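The Door Problem
Lellico says anyone can teach its robot. Anyone with a free afternoon, maybe.

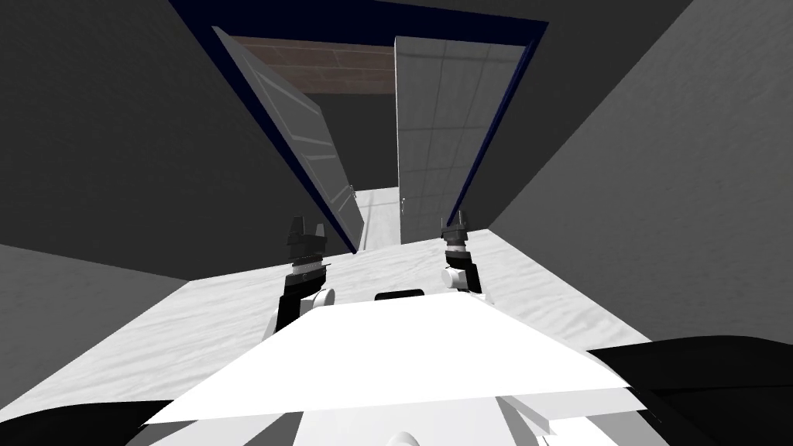 The pitch from Lellico is simple enough. You put on a headset, pick up two controllers, and the robot's arms go where your hands go. Do a chore a few times, save the recordings, and the software learns to do it without you. No coding. The company starts its users on doors, in simulation, where a bad move costs nothing.

I was given 156 recordings to look through and a morning with Kai-wen Lu, who made most of them. Lu is good at this. She is also tired of it. Her first usable run took her 3 days of practice, and she still throws out plenty. "If I hesitate, it learns to hesitate," she said.

That stuck with me, and it ought to worry the people selling this. A recording holds whatever the operator did, bad habits included. Lu tends to lead with her left hand. Yao-tsung Sin, at the next desk, leads with his right. Mix their runs together and the trained robot sometimes stalls with both arms half raised - a polite guest waiting to be let in.

Kwan-ho Peng, who runs the project, told me more data will fix it. He told me the same thing last April, when there was less data and the same stall. I asked how the robot does on a real door, with a stiff hinge or a sticky latch. He said a trial at Holtus, a storage company, would begin soon. He wouldn't give a date.

I don't doubt that showing beats programming for some jobs. I tried it myself and got a simulated door open on my seventh go, sweating. But someone still has to do the work, over and over, and do it well. Lellico's brochure has no line for Lu's hours.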